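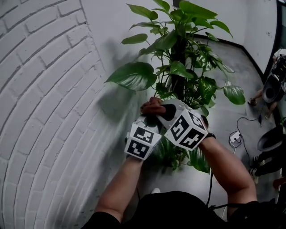 The Grernik pole in the studio corner, with a heart-leaf climber on it.

Grernik moss pole, reviewed after one season
By Rhea Dalisay

I bought the Grernik pole in August to replace a bamboo stake that had started to lean. The plant is a climber with big heart-shaped leaves, and it came to me from Leonora Malabanan with the label already lost. I have stopped trying to name it. It had been sprawling sideways for a year and needed something taller to hold on to.

The pole comes in sections that plug into each other, with a pointed foot for the pot. Mine went together without tools. The joint between the lower and middle section was tight enough that I had to put one end against the floor and lean on it. The top joint was looser than I would like, and I wrapped it with a strip of garden tape before it went in the pot. The tape can't be seen under the leaves.

Installing it in a planted pot is a job for two people. Gillespie Nisbet held the stems out of the way while I pushed the foot down. If you are repotting anyway, set the pole first, fill around it, and then bring the plant to it. I did it the other way and broke two roots.

The dark color was the main reason I chose it over the Lumanlan, which is a pale tan and shows every water mark. Against white walls the dark pole reads as part of the plant. The covering sheds for the first week or so. Keep a dustpan near the pot.

Attachment is where the Grernik is weakest. The box includes a few plastic clips, and they are too small for a mature stem. They also pinch. I used soft ties from a roll, placed just under each node and left loose enough to slide a finger behind. New growth took hold by itself after that. The older stems have not rooted in and I don't expect them to.

Watering the pole takes patience. Poured fast, the water runs down the outside and straight into the saucer. Poured slowly from the top it soaks in, but the upper section dries out well before the lower one. I do it every Wednesday and again on the weekend if the heat is on.

Stability is good in a heavy pot. In a light plastic nursery pot it would tip, and the instructions should say so. The leaves on this plant all want to face the same way, so the weight ends up on one side. I give the pot a quarter turn when I remember, holding the pole low down near the soil. Turning it by the top works the joints loose.

There is an extension section sold separately. I haven't bought it yet. Honeylyn Barredo has one on hers and says the fit is the same as the others, meaning the top joint will want tape again.

Good points: color, height, firm foot, easy to take apart for storage.
Bad points: clips, loose top joint, shedding, uneven drying.

I would buy it again for a floor plant. For anything on a shelf it is more pole than you need.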